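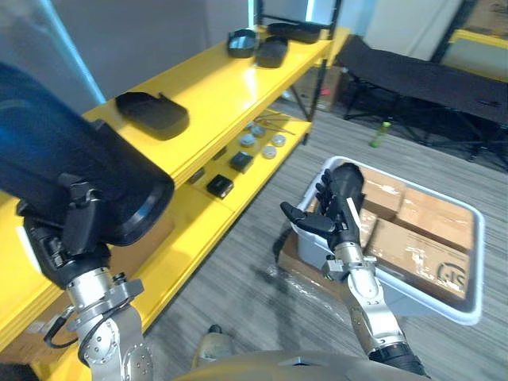 Chapter 11
Handling Work After Automation

11.1 What is being replaced

A storage and sorting station rarely disappears when a robot is introduced. Its tasks are divided again. Some pass to the machine, some stay with the operator, and a third group comes into being that did not exist before: clearing faults, restoring dropped parts, and deciding which items the machine should not be given. This chapter treats that third group as work in its own right. It has a duration, a skill level and a cost, and it belongs in the staffing plan.

A two-armed robot with multi-fingered hands can be placed at shelving and bins built for people. Large hollow items, shallow trays, small boxes and thin discs make different demands on the same hand. A cylinder can be supported from underneath. A disc lying flat on a shelf offers almost no edge to grasp, and thin rods are little better. Station designers therefore sort items by grasp before they sort them by part number.

11.2 The Holero case

The chapter follows one site, the Holero parts depot at Loma, which kept 681 stocked items when its trial began in February. Before the trial, each shift had 20 operators, all graded as pickers. The trial moved 2 of them to a new grade, station attendant. No jobs were cut during the trial, but the content of the remaining jobs changed in ways the original plan had not listed:

Walking distance fell for attendants and rose slightly for pickers, who took over the far aisles.

Attendants spent more of the shift waiting – and reported the waiting as tiring.

Knowledge of awkward items, formerly shared by the whole shift, became concentrated in a few people.

The third change is the subject of Section 11.4. It is compared there with the Deton model of task allocation, which assumes that any operator can step in for the machine at short notice.

11.3 Terms used in this chapter

Intervention: any action by a person that the work cycle requires and the schedule does not contain.

Residual task: a task left to people after the machine's share has been assigned.

Recovery time: the interval from the stop of the machine to the next completed placement.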